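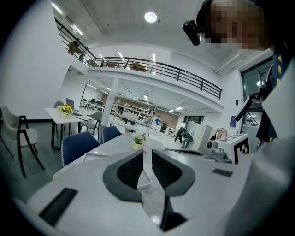 Flowers on the work tables, week three

Home | About | Small Rooms | Recipes | Say hi

I have become the flower person. I didn't apply for this! When we moved into the new office in March, everybody got a little job, and mine was supposed to be ordering printer paper. Then Nesma Hegazy went on leave and handed me a vase and a pair of kitchen scissors and said "you'll figure it out," and off she went.

So for anyone who asked after the last post (hi Wubit, I know it was you both times), I'm doing an update on how the big room is going, with flowers as the main event.

The sunflowers are the ones people talk to me about. They're in a pot on the smaller white table, the one with the light gray chairs, right next to wherever somebody has parked a laptop. I had them on the long table first and they were way too much. You'd sit down across from a coworker and have a conversation with a big yellow head. On the small table they're off to one side and you can still open a laptop and spread out a few papers, so that's where they live now.

The long table gets the quiet arrangement: white flowers, small vase, near the middle. That's it. I tried a taller vase for two days and people kept sliding it down to the end to make room for lunch, and then it would end up next to the navy chairs, and then somebody would hang a jacket over it. A small vase just stays put. I also keep the stems short, shorter than feels right when you're standing there with the scissors. If you can rest your chin on your hand and see over the flowers, they're the right height.

My budget is 40 dollars a month, and I'm pretty proud of how far it goes. I spend 11 of it on whatever is white and cheap at the stand by the Clarell building, and I do that more than once. The rest goes on one showy thing. Last month that was dahlias and they were a disaster, petals all over everybody's paperwork by the second morning. I'm not buying those again unless someone else promises to sweep.

Things I've learned about keeping them going, in no order. Change the water more than you think. Take off any leaf that would sit under the waterline. Pots want a saucer, even if you swear you water carefully (I swore, I do not). And don't use the coffee mugs for watering, Ayman Zoubi will find out.

The other thing I want to fix is the stuff up on the mezzanine railing. I love that balcony, the black metal with the white ceiling above it looks so sharp, and we have a cardboard box sitting along it. I've sent a message about the box. Zlatko sent back a thumbs up, and I know what a thumbs up means from Zlatko. My dream is a row of trailing plants up there instead, pothos maybe, hanging down over the edge so you see green when you look up from the tables. Ghizlane says they'd need to be tied down properly so they can't land on anyone, and she's right, so I'm pricing planters with brackets. I found some I like from a shop called Busunis but they only come in boxes of 13, and I do not need 13 planters. (Do I?)

The back part under the balcony is harder. It has the white shelves and that brick-colored wall, which I think is the nicest wall in the place, and I'd love something tall and leafy against it. But there's a row of desks back there, and the people at them have to be able to get in and out of their chairs. Over by the lockers is no good either, with the coat rack already there. Once it's real coat weather that corner turns into a hedge of its own.

So, next up: one plant for the shelves, something that can stand a bit of neglect. I'm leaning toward a snake plant. If you've kept one alive in an office, tell me what kind of pot you used and whether you bothered with those little watering globes. Ghizlane gave me two and I've been too nervous to try them.

Posted Oct 19, 2026

Recent posts
The Savchuk lamp, a repair story
Soup for people who share one microwave
Why I gave up on the hallway rug
Moving day at Daton, part 2

Get new posts by email. No spam, unsubscribe whenever you like.

This site uses cookies to remember your settings. Accept | Manage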